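Section 6. When the Gripper Lets Go: Slips, Worn Pads and the Fault I Call "the Creep"

If you skipped straight to this section, you're probably standing over something that got dropped. Sorry about that! Turn the power off at the handle switch, pick up the pieces, and then come back. Nothing in here is difficult, but I'd like you to do it in order, and I'd like you to do it with the tool off until step 9.

Everything below applies to the Senent hand-held gripper with the standard two-finger set and the Kang control box. If you have the older Judum fingers (they're rounder, and the pad is held by a single clip on the back), the symptoms are the same but the pad replacement steps aren't, so use the leaflet that came with those.

6.1 What the fault looks like

The creep is a slow slip. You close on something, the handle buzzes the way it does on a good grip, the status light goes solid green, and then over the next few seconds the thing slides downward between the fingers. The control box has no idea. As far as it knows, the motor reached its force target and stayed there, so it logs a good hold right up to the moment your mug lands on the floor.

I chased this for most of July before I got it. My first guess was the motor, my second guess was the force calibration, and I recalibrated that poor gripper more times than I want to admit. The force was fine the whole time. The finger pads had worn through at the edges, and I was gripping with half rubber and half bare finger.

The log on my unit showed 1,801 closing cycles when I finally took the pads off. The spare set at our Fladthorpe bench had 1,134 on it and was already starting to fray at the edges, so please don't treat any number as a safe limit. It depends a lot on what you pick up. Anything with a hard rim (trays, pans, the lip of a bowl) eats pads much faster than boxes or cloth do.

CAUTION: Don't try to fix a slip by turning the force up. I did this and it works for a day or so, which is the nasty part. With a worn pad, extra force goes straight into the hard edge of the finger, and that will chip ceramic and crack thin glass. Leave the force setting at 6 until the pads have been checked.

6.2 Before you start

You'll need:

The small hex key from the lid of the case
A flat plastic scraper (an old store card is great)
A lint-free cloth and a little isopropyl alcohol
One pair of replacement pads, left and right
A bright lamp you can move around

Do this on a table with a clean sheet of white paper spread over it. The crumbs that come off a tired pad are black and tiny, and on a bare table you'll never see them. On paper you can tell right away if the pad is shedding.

NOTE: Pads are sold in pairs for a reason. If only one looks bad, change both anyway. A new pad against an old one pulls to one side, and you'll end up with a gripper that twists whatever it's holding.

6.3 Checking the pads

1. Switch the gripper off at the handle, then unplug the lead from the control box. Both, please. The handle switch stops the motor but leaves the box live, and the box will happily send a close command if someone leans on the foot pedal. (That someone was me, and my thumb was purple until the weekend.)

2. Wait for the fingers to go slack. You'll hear a soft click from the handle. If you don't hear it, give it 25 seconds before you touch anything between the fingers.

3. Open the fingers by hand as far as they'll go. They should move evenly with a light, steady drag. If one moves and the other doesn't, stop here and go to section 7, because you have a linkage problem and new pads won't help.

4. Bring the lamp in low from one side and look at the inner face of each finger. Start at the edges. A healthy pad has a clean, straight edge all the way around and a dull, even surface. A worn one looks ragged, with bits lifting or missing.

5. Run a fingertip gently along the edge of the pad, top to bottom. You're feeling for loose flaps. If a flap lifts, don't pull it! Peeling it back can take sound rubber with it and you'll lose any idea of how far the wear had gotten.

6. Press the middle of the pad with your thumb and let go. It should spring back at once. If it keeps the dent, the foam underneath is dead, even if the surface still looks nice.

7. Wipe both faces with the cloth and a bit of alcohol and let them dry. If the cloth comes away black after the second wipe, the surface is breaking down and the pad is done.

If you're checking through the handle camera, you won't get the lamp angle quite right, but ragged edges usually show up anyway. It's a decent quick check before a session, and these days I do one every time I set up.

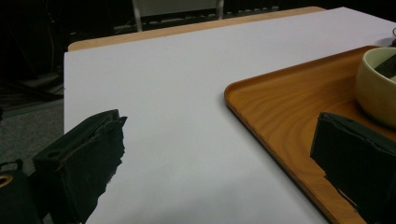
Fig. 6-1. Handle camera view over the tray setup. Look for the torn, uneven edge on the covering of both fingers.

If your view looks like Fig. 6-1, stop and change the pads before you lift anything. I'd have called that "a bit scruffy" a few months ago and carried on. Don't be like me.

6.4 Changing the pads

8. With the power still off, loosen the screw at the back of each finger with the hex key. Two turns is enough, and the screw should stay in the finger. Slide the scraper in behind the pad from the bottom and work upward slowly. Clean off any leftover glue, slide the new pad down until it seats, and snug the screw back up. Snug means snug - if you really lean on it, the pad bulges in the middle and you're back to gripping on a ridge.

9. Plug the lead back in, keep your fingers well clear, and switch on at the handle. Let the gripper run its own open-and-close check with nothing in it.

10. Reset the pad counter in the Kang menu (Tools, then Wear, then New Pads). It's easy to forget this one, and then the counter is useless to you next time around.

6.5 Testing the grip

Start with something soft that can't break. A rolled-up towel is perfect. Close on it, lift it a hand's width above the table, and hold it there while you watch the bottom edge of the towel. Any downward movement counts as a fail, even a tiny one.

Next, do the same with an empty plastic cup, and after that with a wooden tray or something similar, gripped by the rim. Keep the tray empty for the first lift. I know it's tempting to skip ahead when everything is already laid out, but a tray that tips takes everything on it along for the ride, and you'll be sweeping up on your Saturday like I was.

WARNING: Never test a gripper over your feet, over a keyboard, or over anybody's hands. Don't try to catch a falling object with your free hand either. The fingers don't know your hand from the object, and if the trigger is still pulled they'll close on you.

6.6 If it still slips

Still creeping with brand new pads? Try these in order:

Check that you peeled the clear film off the new pads. It's really hard to see and it's as slick as ice.

Check for glue behind the pad. One lump is enough to tilt it.

Swap the object. Some glazed bowls are just slippery, and a pad that holds everything else may never hold that one from the outside. Grip it by the rim or pick a different bowl.

Run the force calibration once, and only once. If the number it gives you is close to the old one, the force was never your problem, and running it again won't change that.

If none of that helps, put a tag on the gripper, pull the lead, and send us the log file along with the old pads in a bag. Yes, the old pads too! I can tell more from a chewed-up pad than from any amount of log, and the wear pattern usually shows which way the object was sliding. Write the pad counter reading on the bag before you reset anything (if you've already done step 10, the old reading is still in the log under Wear History).

Linkage noise, uneven finger travel and a missing click on power-off are all covered in section 7.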